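Sweater Folding Afternoon at the Long Table
By Elsie Oakley
September

I've wanted to put up a gallery about folding for ages, and now that the knitwear is coming back out of storage it feels like the right month for it! We took over the big tables for an afternoon, spread a cloth across the one we fold on, and got on with it. I know folding isn't everybody's idea of a good time. It's very much mine. Give me a flat surface and a pile of winter sweaters and I'm happy until supper.

Regular readers will know that I learned on T-shirts, which forgive nearly anything, and that I was rotten at sweaters for years. Knits are a different animal. They're thick, they stretch while you're trying to line them up, and the sleeves have ideas of their own. A cotton shirt lies where you put it, but a sweater sort of settles, and then settles again. The trick I picked up from Polyxeni Manolakis (she ran the knitwear counter at Karamanlidis for a long time and can fold a cardigan while holding a conversation about something else entirely) is to get the sleeves in first and leave the body alone until they're lying right. Everything comes after the sleeves. 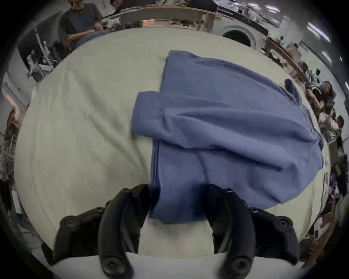 Polyxeni's method goes like this. Lay the sweater out and smooth it from the middle toward the sides with the flat of your hand, gently, as if you were petting a large cat. Bring one sleeve straight across the body. Bring the other across on top of it, or angle it down toward the hem if the sleeves are long and you're getting too much bulk at the chest. Then fold the sides in, and only then bring the hem up. She folds the hem up in two moves on a heavy knit and three on a fine one. I do two on everything and live with the results.

Marina Makris disagrees with nearly all of that. Marina is a roller. She folds the body in half lengthwise, lays both sleeves down on top, and rolls from the hem upward, and I have to say her drawers look gorgeous — little knit logs, all in a row, every color showing. I tried it at home for a month. My thin merinos loved it. My two chunky ones took up a whole drawer between them and came undone whenever I pulled out a neighbor, so they went back to being folded flat on the closet shelf, where I can at least see them.

What we do agree on is the hem. If the bottom edge isn't straight before you bring it up, the whole packet leans, and a leaning packet makes a leaning stack. Take the hem in both hands, give it the smallest tug sideways until the ribbing lines up, and set it down again. Don't pull hard. Ribbing that's been yanked every week all winter ends up wavy, and then you've got a sweater with a frill on it that you never asked for.

A word on cloths, too, as I got three emails after the last gallery asking why we bother covering a perfectly good table. Knits catch on things. Any little splinter or rough corner will find the one loose loop you have and pull it out to the length of your arm. A cloth also has a bit of grab to it, so the bottom layer stays put while you move the top one. I use an old Durkico bedspread at home that has been washed so many times it's gone soft as flannel, and it's better for folding on than anything I've bought for the purpose. Kyriaki Politis swears by a bath sheet. Whatever you've got!

We also got talking about how many sweaters a person needs. Antigoni Michailidis keeps a list (of course she does) and is at 41, counting vests. I went quiet at that point, then went home and checked, and I'd rather not say. But I did pull out six for the swap shelf at Dotbridge, including the mustard one that I've carried through two moves without wearing once. If you see a mustard turtleneck on the shelf up there, it's in lovely condition and it's waiting for somebody braver than me.
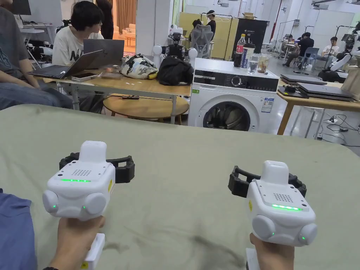
Space is the thing people underestimate with this job. A long-sleeved sweater with its arms out is far wider than you think it is, and folding one on the corner of a bed or the top of a dryer is how you end up with one sleeve on the floor. I've nagged about this before and I'm going to nag again. Find the biggest surface you have and clear it properly. Our laptops, the phone and the bags all went over on the wooden table, and the big one was left for cloth and folding. You can do the same with a kitchen table and one chair for the clutter. It took us no time at all and I'd say it did more for the quality of the folds than any clever technique. Smooth the cloth out again between sweaters as well, for wrinkles underneath make it much harder to judge whether an edge is straight. I forget this constantly.

If you're putting yours away for months instead of wearing them next week, fold looser than feels right. A hard crease across the chest sets in over a long summer and takes a good steaming to get out. Some people lay a sheet of tissue inside the fold, and Polyxeni does it for the cashmere and nothing else. Heaviest at the bottom of the stack, lightest on top, and keep the stack low enough that you can lift the whole thing with two hands. Mine tops out at five. And please don't hang them! I know hangers are quicker. I've got a green cardigan with little points on the shoulders that will tell you all about it.

Marina is lobbying for scarves next, which are either the easiest thing in the world or impossible, depending on the fringe. I'd like to do fitted sheets. Kyriaki says that if we do fitted sheets she's going to Flelevthorpe for the day and we can call her when it's over. Send in your votes, along with any methods you think we've missed, and if you're a roller with chunky knits who has worked out how to keep them rolled, I would love to hear from you — Marina has a way involving the cuffs, but I've watched her do it four times and I still can't make it hold.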